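Okay, a thread about the week our robot arm kept dropping out in the middle of picking up a game controller. Long one, sorry, Thursday got away from me.

**1/ What went wrong**

So the job is dull: arm goes down, closes on the controller, lifts, puts it back. We'd done 60 of these with no trouble. Then on the next one the fingers stopped closing halfway and the arm just sat there. No error, no beep, nothing in the log for 13 seconds!

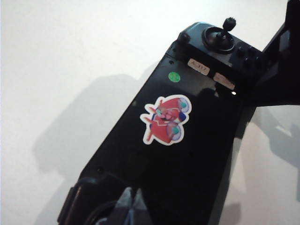
**2/ What I blamed first**

The new build of Nadero (our motion software), obviously. I rolled it back, felt very clever, and got the same freeze 8 picks later. Then I blamed the gripper. Radu Ilie swapped the fingers for me and it froze again before he'd put the screwdriver down.

**3/ The bit that worried me**

A freeze is annoying, but what came after was worse. When the link came back, the arm finished the old close command on its own, and my hand was 900 millimeters away only because I'd gone to get coffee.
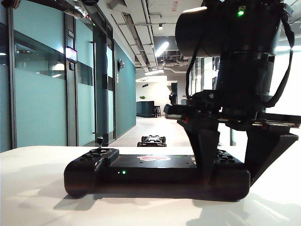
The stale command is the real fault here, and I've filed it with Nellent as a safety bug. An arm that loses its link should forget what it was doing and wait for a person. And please don't trust the lights! I'd been glancing at that little green one up on the arm's housing as my "all good" sign, and it stayed green through every single freeze.

**4/ Where we are**

Eirlys Probert found a network switch rebooting itself, so that's replaced. E-stop gets pressed before anyone reaches in, every time, me included. Waiting on Nellent for the rest.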